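Gemora Open Day Recordings

README and data card, version 2
Maintained by Szu-yu Yen
Last change: 7/14/20

What is in this package

This package holds the recordings made during the open day of the Gemora lab. On the open day, visitors could watch a robot arm pick up clothes, and after a short introduction they could also guide the arm themselves. We recorded everything the wrist camera saw, together with the joint positions and the opening of the gripper.

The package has 854 episodes. One episode is one attempt to pick up one piece of clothing, from the moment the operator presses the start pedal until the moment the pedal is pressed again. Failed attempts are kept. Please do not remove them silently if you publish something with this data — mention it in your text.

Of the 854 episodes, 101 were operated by visitors and the others by members of the lab. The field operator_type in the index file tells you which is which. We did not store names or ages of visitors, and the index has no field where such information could be put.

How the day was organized

The demonstration ran in three rooms. In the first room, people from Clallerine showed the arm working alone with a fixed program. In the second room, the arm was guided by hand with a leader device built by Treline. The third room was for questions and for looking at the recordings on a big screen. Only the first two rooms produced data.

Every visitor group stayed in the second room for 36 minutes. We planned this time for four visitors per group, but many groups were larger, so some people could only try once. If you look at the visitor episodes in order, you will see that most operators have one or two attempts and a few have six or more. Those few came back at the end of the day, when the room was quiet.

The task was always explained with the same sentence: "Take the garment and lift it until it is free from the surface." We did not ask for folding. Several visitors tried to fold anyway, and these episodes have the label extra_motion.

The surfaces and the clothes

We wanted a soft surface for the demonstration, so a large part of the work was done on light woven upholstery. A hard table is easier for the gripper, but clothes at home are often on a bed or a sofa, and we wished to show the visitors something they know from their own rooms.
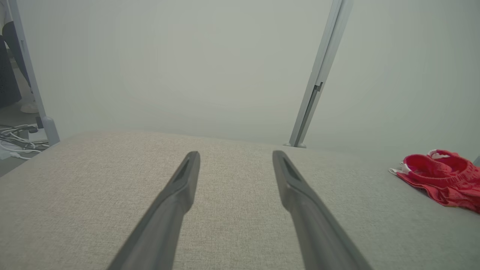
On soft upholstery the operator must decide how far to go down. If the fingers stop too high, they close on air or on one thin fold, which slides out during the lift. If they go too low, they press into the padding and the arm controller reports a contact force. The limit for this force was set low on the open day for safety, and therefore some episodes end with a protective stop. They are marked as stop_force.

Bright garments were used whenever possible, so that people standing at the back of the room could follow the motion. It is a weakness of the data. A model trained only on these recordings may learn to look for strong color and may do badly with a beige shirt on a beige cover. We have not tested this.

Files

index.csv — one line per episode
episodes/ — one folder per episode, with video and joint data
labels.csv — outcome labels and remarks
calibration.txt — camera and gripper values for both arms
notes_rodrigues.txt — the paper log of the second room, typed later

The paper log comes from the Rodrigues workshop team, who supervised the second arm. It is written partly in short form. Where the log and labels.csv do not agree, the log is usually right, and we would be thankful for a message about it.

Known problems

The video and joint data have a small time offset in the early episodes of the first room. The offset is constant inside one episode, but it changes between episodes. The script align.py corrects it, except when the gripper never closes.

Episode 1317 exists although the package has fewer episodes than this number. The numbering was not reset after the rehearsals, and the rehearsal episodes were deleted later. Please use the numbers as names only.

The background of the recordings was not arranged. You will find furniture, cables and parts of the room at the borders of many videos. We left them as they were, and no video was cropped. Videos in which a face could be recognized were taken out before counting.

The outcome label was given by one person watching the video once. Difficult cases, for example a garment lifted on one side while the other side still touches the surface, were labeled partial.

Use and contact

The package is free for teaching and research. For other use, please write to the lab first. If you organize an open day yourself and would like our introduction sheet for visitors, we can send it — it is one page and was corrected many times.

Questions and corrections go to Szu-yu Yen at the Gemora lab. Please write the episode number in the subject of your message.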